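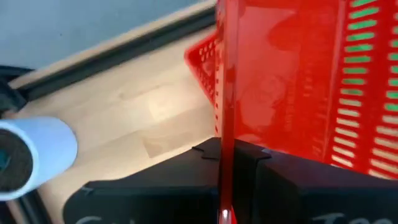

Fig. 1. Two-fingered gripper holding a red plastic basket by its side wall, wrist camera view.

Handling Thin-Walled Containers: Good Practice
Week 7 handout, Szymon Sowa

Welcome back! Today we get to my favourite part of the course, where the rules stop being paper and start deciding how you place two fingers on a bit of plastic. Keep Fig. 1 beside you as you read. The fingers press on opposite faces of one wall, and a second basket sits a little way behind it.

1. Before the arm moves

Write down what the cell is for. A risk assessment covers the task, the tool and the load together, so if you swap a rigid box for a thin basket you go back and look at it again. Yes, even for a light one! The Erkholm cell guide (your reading for this week) asks for a fresh signature whenever the load changes, and I think that's a lovely simple rule.

2. Choosing the grip

Pick a smooth, solid stretch of wall where you can. Slots and mesh are weaker and can catch a finger edge. Bring both fingers in square to the wall, start with the lowest force that holds, then raise it in small steps. Note the final value in the log — future you will be very grateful.

3. Neighbours

Anything near the load is part of the job. Check the path of the whole container as well as the path of the gripper, as a basket swings wider than the hand holding it. Baskets, rolls, the rim of the table: all go on the sketch.

4. People

Stop button within reach, reduced speed while teaching, one person in charge of the pendant. Aurelia Anghel will run the lab on these points and she is wonderfully strict about the third.

For next time

Read the Henare notes on guarding, pages 60 onwards. Bring a one-page grip plan for a container of your own choice, with your sketch and starting force. Hand in by 22nd July, room 1124.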